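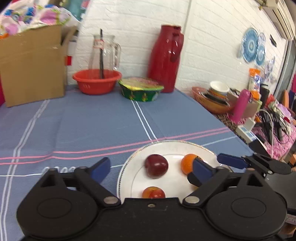
**Romain Coste**, kitchen and pantry columnist, the Drenside Household Pages

# Summer fruit on the table: ripening, keeping and using it up

June is when my kitchen starts to smell right again. Plums, nectarines, the last decent small oranges – I buy far too many every year and I'm never sorry! A plum, an orange and a nectarine on a white plate on the table will get eaten before anything in the fridge drawer does, so most of what follows begins with keeping fruit out where people walk past it.

## Picking it out

Smell the nectarines first. A good one has perfume at the stem end even when it's still firm, and one with no smell at all in the store will rarely get much better at home. The red blush is pretty but it tells you very little; look at the yellow part instead and leave any with green showing through.

Plums should feel heavy and give slightly at the tip. The dusty bloom on the skin is natural and rubs off with handling, so a shiny plum is fine too. Small oranges I judge by weight alone. If two are the same size, take the heavier one.

## Ripening

Hard nectarines and plums go in a paper bag, top folded over once, on the counter. Check them every morning. Press gently near the stem with the flat of your thumb (fingertips leave bruises, and you'll find them two days later). If you're in a hurry, put a ripe banana in with them, and then check them twice a day, because things move fast in there!

Oranges don't ripen any more once they're picked, so skip the bag.

Never put a hard nectarine in the fridge. It goes mealy and there's no way back. Once it's soft, the fridge will hold it for three or four days, and it should come out an hour before you eat it.

## On the plate

A flat plate beats a deep bowl for soft fruit. Everything sits in one layer, nothing is squashing anything else, and you spot a bad one right away. I use an ordinary dinner plate and put out only what we'll eat in a day or so. The rest stays in the kitchen, stem side down on a folded dish towel.

Wash fruit just before eating. If you like it washed and ready, dry it thoroughly, and I mean the dimple at the stem as well – that's where mold gets going.

## Juice on the tablecloth

Plum juice is the worst of them. What works on my striped cotton cloths:

1. Blot with a paper towel. Don't rub.
2. Turn the cloth over and run cold water through from the back until it comes out clear.
3. Mix 200 ml of cool water with a tablespoon of white vinegar and a small squirt of dish soap. Dab it on and leave it for 25 minutes.
4. Rinse, then wash as the label says. Hang it to dry and look at the spot in daylight before you go anywhere near a dryer or an iron.

Test a corner first if the cloth has printed letters or a colored stripe. I lost the border of a lovely one from the Pultholm market by being impatient.

## Using up the soft ones

My quick compote is so easy I make it with whatever is left, even if it's two plums and half a nectarine. For every 200 g of pitted, chopped fruit, add 25 g of sugar and a good squeeze of orange. Simmer gently with the lid off until the plums slump, and taste it at the end; early plums can need another spoonful. It keeps four days in the fridge and it's wonderful on oatmeal. Last summer I weighed one lazy batch before cooking and it came to 387 g, which filled a single jam jar with a spoonful over for the cook.

For a pitcher drink, slice one nectarine and one small orange into cold water with a few mint leaves. Stir with something long, press the fruit against the side a couple of times, then chill for an hour. Drink it the same day.

And freeze slices! Lay them on a tray so they don't touch, freeze until hard, then tip them into a bag. I portion mine at 50 g, a nice handful for a smoothie.

## Odds and ends

- Zest the orange before you peel it. Zest freezes well in a twist of parchment paper.
- Fruit flies: a small glass with a little cider vinegar and one drop of dish soap, set near the fruit. Change it daily.
- A plum with a split skin is fine if you eat it today. Cut around the split.
- Keep onions well away from the fruit.
- For a nectarine that clings to its pit, cut wedges straight off the stone with a small knife and forget about twisting it in half.

I'm trying the compote with a crushed cardamom pod next, and if it's any good I'll add the amount to the recipe.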